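Sep 19, 2024

Maintenance day on the two-arm cell. Started late as the log from the last service in February was saved under the old cell name and took a while to find. Counter on the right arm read 437 hours at power-up, so the 300-hour check on the gripper was overdue. The left was done in its turn and needs nothing until the next round.

Order of work, same as before: emergency stop test, brake test on each joint, cable run, gripper, wrist camera, then the plate lift as an acceptance run. Emergency stop fine from both buttons. Brakes fine, although joint 4 on the right gave a slight knock on release. I repeated it with the arm folded and the knock went away. Noted in the log, no action. If it comes back I will ask Veverance for their torque figures and compare.

The cable run took most of the morning. The supply lead to the right gripper had been tied too short at the second clamp, and with the wrist turned fully inwards it pulled on the plug. Freed the clamp, gave it more slack and tied it again with the soft straps. Turned the wrist through its full range at slow speed, then at working speed. The plug did not move. The spare lead from Cludotbridge is still in its bag and I have left it there.

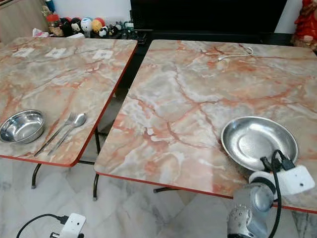
Acceptance run is the Oravia routine, unchanged: right arm approaches low, gets under the rim, closes, lifts, holds, puts back. The program was taught by Eun-ji Ban and the approach height is hers. I have been tempted to raise it, as it leaves very little room over the table edge, but with a rim sloped as gently as the one on the steel plate the lower finger has to come in beneath it or it simply pushes the plate away. Left the height alone. Cutlery and bowl stay on the left table for the second routine, which I did not get to today.

First attempt stopped on a force limit before the fingers closed. The arm had touched something and the trace showed a small step in the vertical axis, so either the tool length was wrong or the table was higher than the program believed. Measured the table: correct. Tool length in the controller was still the value for the old finger pads. I had changed pads in February and not updated it, which explains the odd entries in the fault list since then. Corrected the value, saved, restarted, read it back after the restart. It held. Second attempt went through.

Ran the lift 200 times at reduced speed while I did the paperwork at the other end of the room. Over 30 minutes of the time went on one pause, where the controller asked for confirmation of the new tool value and I did not hear the tone. The tone should be louder. I could not find the setting in the Furtună manual – the index sends you to a page on licence keys.

After the run I moved the arm clear of the tables, opened the fingers and checked them on the wrist camera before going near them with a torch. 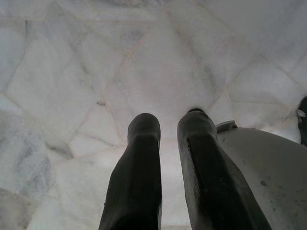

Wrist camera view, fingers open and clear of the floor.

The gap is even, so the zero position is good and I did not touch it. One finger has smudges along its length and looks the more worn of the two. Wiped both with a damp cloth, no solvent, then went over the grey housing as well for the specks. The seam on the inner face of that finger wants watching. I ran a fingernail along it and felt no lifting, but I have put a pair of fingers on the parts request so that they are here before the next check.

Left to do: second routine on the left table, backup of both controllers to the shared drive, new label for the clamp I moved. Also rename the log folder so that whoever does this next can find it. Counter reset on the gripper, not on the arm. Powered down with both arms parked and the key back in the drawer.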